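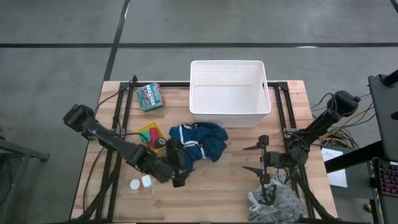
The call came to the operations desk at Collow a little before four in the morning. Flatlow 152, a cargo flight out of Baudry with 5 people aboard, had missed its second position report.

The dispatcher wrote the time on her pad and tried the company frequency. She got static, then a piece of somebody else's weather. She tried again and sent a text message through the satellite link. The system marked it as delivered. There was no reply.

Missing one report meant very little on that route. The crossing to Tramemen was long and the radio was poor in the middle of it. Missing two meant she had to open the red binder.

She opened it. Page one told her to call the duty manager, and she did. He asked how much fuel they had. She read him the figure from the release, and he was quiet for a moment while he worked it out.

"So they have until six," he said.

"A little after."

"I'm coming in."
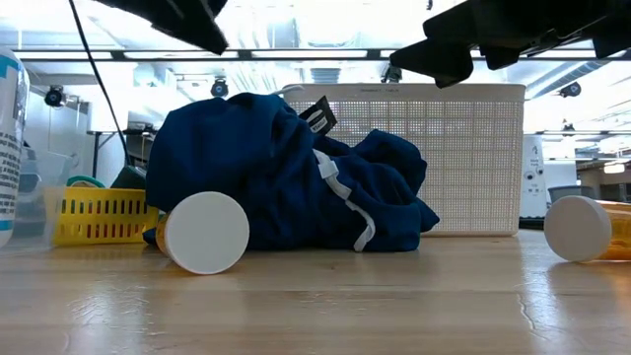
**Flatlow Air Cargo | Night Dispatch, Collow**

By five the room was full. The duty manager had his coat on over a pajama shirt. Two mechanics had come up from the hangar and stood by the door without being asked to leave. The center at Tramemen had called every aircraft within range, and one crew thought they had heard a carrier wave, a click with no voice behind it. They couldn't say for sure.

The dispatcher kept the log. She put down each call and who had made it. Her handwriting stayed neat, and she noticed this and was a little ashamed of it. She had spoken to the captain before he left. He had complained about the coffee at Baudry and asked for a lower altitude on account of the wind. She had given it to him.

She got out the chart and measured the track again. It was 1375 miles from coast to coast. If they had turned back at the halfway point, they would be over water for a long time yet.

At 5:40 the phone on the end desk rang. It was the line the fuel company used, and one of the mechanics picked it up because he was closest.

He listened. Then he held out the receiver to her.

"It's the tower at Tramemen," he said. "They've got a light."

"What kind of light?"

"Landing light. West of the field, and low. No radio."

She took the phone. The controller was talking to someone else in his room, and she could hear chairs moving. She pulled the log toward her, wrote down the time, and waited for him to come back on.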